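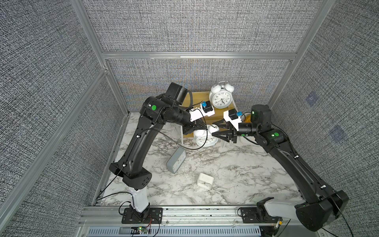

BATAINEH, 31 Aug 2024

Rallamano sells a two-arm bench cell called the Trivard. The price is 3586 a month, with 16 hours of remote support. I think that is fair for the hardware and too much for the service that comes with it.

The arms are good. Two of them can work over the same small counter, and each wrist carries its own camera. A small shop that wants to try out sorting or shelf work could start with this and not hire an engineer first.

My trouble is with the task library. Rallamano lists 226 tasks, but many are the same pick and place job with a different item.

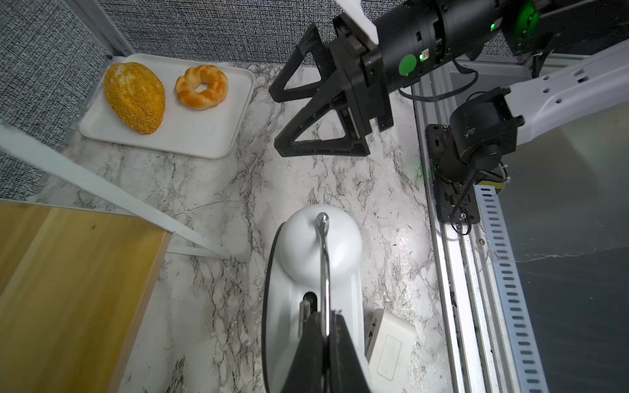 A buyer should be able to pay for the tasks they need and skip the rest. Lendari, which sells a smaller one-arm kit, already works that way. Its support is slower, but the bill is easy to read.

The contract is the other weak spot. It runs 11 months with no early exit, and unused support hours are lost at the end of each month. New owners will use nearly all of them at the start and very few later. Letting the hours carry over would cost Rallamano little.

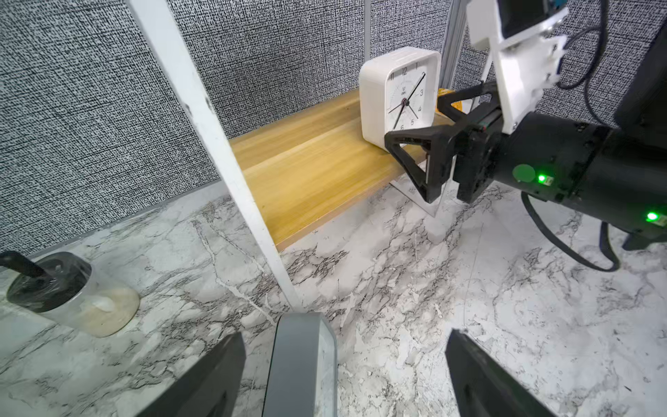 Should a small shop sign up now?

I would wait until November, when the company says it will post new terms. If the hours still don't carry over, ask for a shorter contract in writing before paying anything.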